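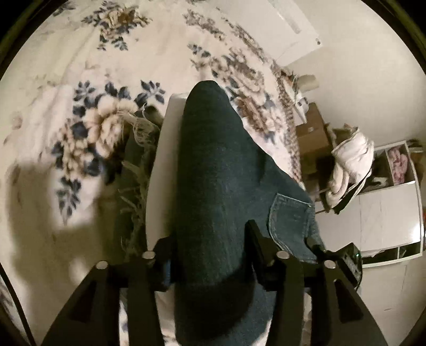
Does freezing your jeans clean them?
Freezing makes them cold. The bacteria mostly go dormant, and then you put the jeans on and warm everybody back up.

I bring it up because the freezer thing is making the rounds again, this time with a 700-word blog post from a denim label called Cerau that never once mentions sweat, skin oil or dirt. None of those care how cold it gets.

Same post says to go 180 wears before the first wash. Where does 180 come from? I wrote and asked. I got a discount code.

To be fair, washing less is fine. Washing hot and drying hot does fade dark denim and it wears out the stretch. I have no quarrel with "wait until they need it." My quarrel is with a number.

Next up, vinegar. "A cup of vinegar in the first wash locks in the dye." Locks it to what? Indigo sits mostly on the outside of the yarn and rubs off. Your couch knows this already.

I did try it. 2 pairs of Josar straight legs, same dark wash, bought together in September. One got the vinegar, one got plain cold water, both inside out. Hung side by side in daylight I can't tell them apart, and neither could my sister.

Yes, 2 pairs is a tiny test. It is still 2 pairs more than Cerau showed me.

Then there's the special detergent. Dundotex Dark comes in a bottle half the size of the regular stuff and costs more. Read both labels if you have a minute. I went looking for the magic ingredient and came back with "fragrance."

Þórarinn Gunnlaugsson replied that his raw denim got great fades from never being washed at all. I believe him about the fades! I would still like to hear from whoever sits next to him on the bus.

What I do, for the people asking – inside out, cold, short cycle, whatever detergent is on sale, hang dry. Spot clean the knees in between. Boring, I know.

Somebody now wants me to look at the Negash "odor-neutral" hanger. It's a hanger. Fine, send me the link and I'll read the fine print tonight.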